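Open Day at the Trorow Workshop: Frequently Asked Questions

We receive many of the same questions before each open day, so we have put the answers together on one page. Please read it before you write to us. If your question is missing, we are happy to get an e-mail.

When is the open day?
It is on a Sunday in February. The doors open at 10 in the morning and we close at 4 in the afternoon. The last demonstration begins at 3:15, so please do not come at the last minute if you want to see the arm work.

Where do I find you?
We are in Fakstead, in the old Flamine building on the canal side. The entrance for visitors is the green door at the back. From the train station you can take bus 16, which stops in front of the building. On Sundays it comes only once per hour.

What does it cost?
Adults pay 2 dollars and children come in free. The money goes to coffee and cleaning. You can pay by card or in cash.

Do I have to register?
For the workshop itself, no. For the demonstrations, yes, because the room is small. We have 42 places for the whole day, and last year they were gone after one week. If you registered and you cannot come, please tell us, so we can give your place to another person.

What will I see in the demonstration?
The arm is called Medina, and we have worked with it for two years. It has two fingers and a small camera near the hand. The task is simple to explain: a cup stands on a table, and Medina has to find it, pick it up and put it down in another place. Each round takes a few minutes. The person at the desk explains what the program is doing while you watch.
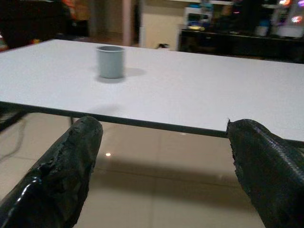 The slow part is usually the approach. The program must decide how far away the cup is and how wide to open the hand, and it prefers to check again before it moves. Visitors sometimes believe that it has stopped. Please have a little patience and leave the cup where it is - if someone moves it during a round, we have to begin again.

Why do you always use a cup?
A cup looks easy, but it can tip over, it can roll, and it can be held in more than one way. We learn a lot from it. In the last season we recorded 700 attempts with cups of different sizes, and we still find new ways to fail. At the open day we will show some of the bad attempts too, on a screen near the entrance.

Can I control the robot myself?
Yes, in the afternoon. From 1:30 there is a station where you can move the arm with a hand controller. You must be 12 or older, and one of us stands next to you with the stop button. Each turn is five minutes. Please take off long scarves and loose bracelets.

Is it suitable for small children?
They are welcome, but they must stay with an adult and behind the yellow line. The arm is not very loud. The air compressor in the next room is louder, and some children do not like it.

May I take photos?
Yes, without flash. The flash disturbs the camera of the arm. Please ask other visitors before you photograph them.

Can I bring my school class?
Not on the open day. We offer group visits on weekday mornings for up to 16 students. Write to us at least one month before and tell us the age of the students.

Is there food?
We have coffee, tea and water. You can bring your own lunch and eat it in the front hall, but not in the demonstration room.

Is the building accessible by wheelchair?
The ground floor is, and all demonstrations are there. The electronics room is upstairs and we have no elevator - we are sorry for this.

© Trorow Workshop, Fakstead | Contact | Directions | Privacy | Back to top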